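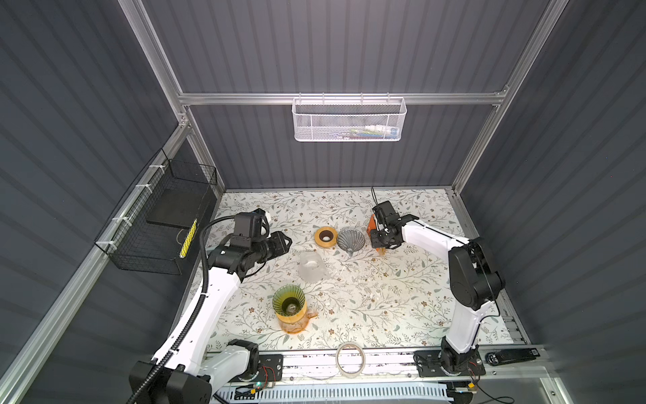

A machine that needs a whole morning for one kitchen table is no help to me, wrote a reader from Irnthorpe after our last page, and several others agreed with her. She would sooner have a second sink.

I think her complaint is fair, and I also think it is a little early. This gallery is about the small chores that come after coffee: put the dripper back, stand the cup up, move the tape to where it belongs. In Sterudholm we have followed this kind of work since July, and I try to write what I see and not what I hope.

The table
Two white arms share one flowered mat. An orange pitcher stands at the front left with a green ribbed dripper in its top. A frosted cup and a gray dripper lie on their sides. For a person this is a very short job. For a machine each piece is a separate question, and the cup is the hard one, as clear and frosted things often are for cameras.

The grip
The right arm holds something orange against the mat, near the back. The grippers have two flat ideas only, open and close - everything else must come from the angle and the patience. I would not give them my grandmother's glasses yet.

The numbers
The team at Umine told me they planned 1000 attempts at table tidying and have done 926. Of these, 187 needed a person to step in. I had expected more. They do not count a slow attempt as a failed one, and the reader in Irnthorpe would surely count it.

The shop floor
Waaka, a small packing shop, wants the same skill for its returns bench, where mixed things arrive in no order. They have 8 benches and would try it on one. Speed matters less to them, they say, when the work is done at night.

My own answer for now: a fixed table, known objects, somebody near - yes. A family kitchen on a school morning - no. More pictures will be added when Waaka has its bench ready.

Page updated 8th May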